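The table I waited nine weeks for

When we moved to Zornside in December, I promised myself that I would not buy furniture in a hurry. In my first flat in this country I bought everything in one weekend, and I regretted nearly all of it. The chairs hurt my back, and the bookshelf leaned to the left until the day I gave it away.

So this time I was patient. For two months we ate from our knees on the sofa, and I read everything I could find on tables. I learned many new words in English, for example "overhang" and "apron", which I knew before only as something to wear in the kitchen. In my language we say simply "the part under", and everybody understands.

The first shop I visited was Huvico, near the ring road. They had a nice model for $323, but the corners were very sharp and our hallway is narrow. I know my own hips. The second was Cluto, where the cheapest one in solid wood was $700 and the dearest was $3,000. I asked the lady if the price of the dearest one included the chairs. It did not include the chairs.

In the end I ordered from a small workshop called Brynjólfsdóttir, which I found through a card on the notice board at the library. They let you choose the wood, the colour and the shape of the corners. I chose light wood and rounded corners, and then I changed my mind on the colour and wrote them an email at 11 at night, and then I changed it back in the morning. They answered both emails very politely. 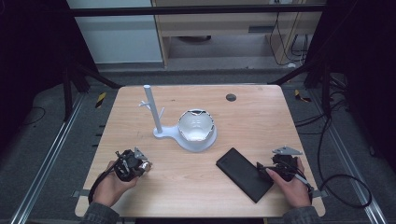

The tabletop, with the rounded corners.

The colour is the thing I was most afraid of. On a small sample the grain looked almost grey, and in the evening under our lamp it was nearly yellow. If you are choosing now, my advice is to carry the sample around your home for a full day and look at it in every room, also in the rooms where the table will never go. I even took mine to the bathroom.

For the care, the workshop recommends a soft damp cloth, and oil now and then. My neighbour swears by black tea for darkening wood, but I did not spend nine weeks waiting for a pale table to make it brown. I do put a coaster under every cup — my husband says that I have become my grandmother. She kept a plastic cover on her good table for all my childhood, and I remember how my arms stuck to it in summer. I will not go so far.

Next I have to find chairs. I have seen a pair in the second-hand shop behind the bakery, with green seats, and I am thinking about them more than is healthy.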